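古いパソコンの部品を取り出して再利用につなげる「Corkura」の年内最後の作業会が12月29日に開かれました。私も朝からのぞいてきたんですが、これが思った以上に楽しくて！

今回の主役はハードディスク。青いマウンタに入った、あのドライブです。

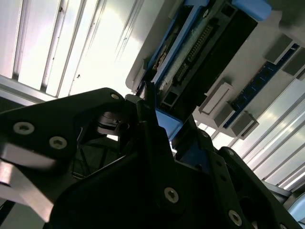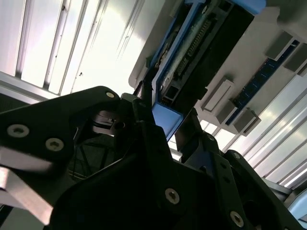 会を切り盛りするVega Aguirreさんによると、この日届いていた本体は348台。5月に始めてからの累計は3,000台を超えたそうです（置き場所、どうしているんでしょうね）。取り出したドライブは本体と同じ番号の札をつけて箱へ。データの消去は後日、提携先のLonisがまとめて引き受けます。

私も1台だけ外させてもらいました。マウンタのツメが意外と固くて、力まかせに引っぱろうとしたら「まっすぐ、ゆっくりね」とVegaさんにやんわり止められました。端子を傷めると再利用に回せなくなるんだそうです。気をつけます…！メモリも別の箱に分けて、こちらは動作を確かめてから中古部品として出すとのこと。

お昼には豚汁がふるまわれて、隣の席の方と昔使っていたパソコンの話で盛り上がりました。フロッピーの枚数自慢、久しぶりに聞いたなあ。

次回は年明け、会場は同じくChuangの2階です。参加費は3,900円で、手袋とドライバーの貸し出し込み。申し込みはCorkuraの窓口まで。私はもう予約しました！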